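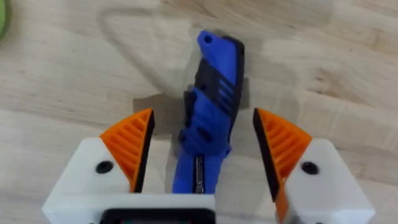
Mine does the same, and I was told it was my thumb. So reads the first reply on ticket 2052, left by someone at the Inbridge site before the stores desk had even opened the thing.

Home Tickets Stores Returns Search Log out

Ticket 2052
Subject: Blue utility knife, blade slider sticks halfway
Raised by: Packing bench, Gongate
Raised on: September 21, 2022
Priority: Low (I chose Medium. It has been changed for me.)

What is the problem?
The blade comes out as far as the middle notch and stops. With a good shove it goes the rest of the way, quickly, all at once, which is a feature I would like removed. Coming back in, it stops at the same notch and needs the same shove, this time towards the hand that is holding it.

It's the blue one with the black ridged grip and the little round hole at the end for a cord. It has never had a cord. It lives on the wooden table by the tape rack, or it is supposed to.

What have you already tried?
Swearing, then a different person's thumb. Same result from both.

When did it start?
The week we changed over to the Cardoso blades. I mention this without drawing any conclusions.

Update 1 – Stores desk
Thanks for your ticket. Please confirm the knife is switched on.

Update 2 – Packing bench
It is a knife.

Update 3 – Stores desk
Apologies, that line goes out on everything. Please retract the blade, open the body, remove the blade and check for tape residue in the channel. Gummed paper tape is the usual culprit. Wear the cut gloves. Let us know what you find.

Update 4 – Packing bench
Opened it with the gloves on, which took a while, as the gloves are sized for somebody who unloads ships. There was residue. There was so much residue that I got a curl of it out in one piece, like the peel off an apple, with a bit of somebody's address label in the middle. I wiped the channel down with a cloth and a drop of the label remover, let it dry, put it back together with the same blade and tried it on an old carton.

Better for the first few cuts. Then it stuck at the middle notch again.

Update 5 – Stores desk
Did you oil it?

Update 6 – Packing bench
No. The sheet on the wall says never to oil the knives.

Update 7 – Stores desk
Good. Please don't. We had a run of oiled ones back in January and every carton that left the bench had a thumbprint on it that you could have framed. Dry graphite only, a small puff, and wipe off the extra.

Next test: run the slider the full length with no blade fitted. If it moves freely, the body is fine and it's the blade. If it still catches, the spring or the notch is worn and we'll swap the knife.

Update 8 – Inbridge (following this ticket)
Did the no-blade test on ours while waiting for you lot. Runs like a dream. Put the blade back, sticks. Still apparently my thumb.

Update 9 – Packing bench
Same here. Empty, it slides end to end and makes a rather nice ratchety noise, which I have been asked to stop making. With a Cardoso blade in, it sticks at the middle. I then found an old blade at the back of the drawer, one of the Drirnau ones we used before, still in its greasy paper. Fitted that. No sticking at all. Put the Cardoso back, sticks.

I'd now like to draw a conclusion.

Update 10 – Stores desk
Understood. Could you lay one of each on the table and see whether there's any difference in the cut-outs along the top edge? Please handle them with the gloves.

Update 11 – Packing bench
The notches in the Cardoso blade are a touch narrower. You can't see it by looking at one on its own. Put one on top of the other with the ends lined up and a little step shows along the edge of the cut-out. The carrier in our knife seems to ride up on that step and jam, and a shove pops it over. I tried 5 blades from the same box and all of them did it, so it isn't one bad blade.

They cut perfectly well, I should say. Lovely edge. It's just the getting them out.

Update 12 – Stores desk
That's very helpful, thank you. Slightly awkward news: we bought 3000.

Update 13 – Packing bench
I did wonder why they were cheap.

Update 14 – Stores desk
They were listed as a straight replacement. We've written to the supplier. In the meantime:

- Gongate and Inbridge to go back to Drirnau blades in the blue knives. A box is in the internal post to each.
- Cardoso blades stay in use in the fixed scrapers, where nothing has to slide.
- Don't file the notches to fit. Somebody will think of it.
- Used blades in the yellow tin as usual, with the lid on.
- Clean the channel when you change the blade, whether it sticks or not.

Update 15 – Packing bench
Somebody had thought of it. The file is back in the toolbox.

Box arrived, blade changed, channel wiped. Did a morning's worth of flattening with it and timed myself, purely for the record: 45 minutes to break down the whole cage, including the double-walled ones with the staples. No sticking going out or coming in. The grip could do with a scrub, as there's tape glue down between the ridges, but that's between me and an old toothbrush.

One request while I have you. Could we have a cord for the hole in the end? The knife spent part of this ticket inside a sealed carton, and I'd sooner not open another ticket about that.

Update 16 – Stores desk
Cords are a separate form. I've attached it. Closing 2052 as resolved, cause recorded as blade fit.

Update 17 – Inbridge (following this ticket)
Could the cause also be recorded as not my thumb? I'd like to print it out.

Update 18 – Stores desk
Added to the notes. Status: Closed.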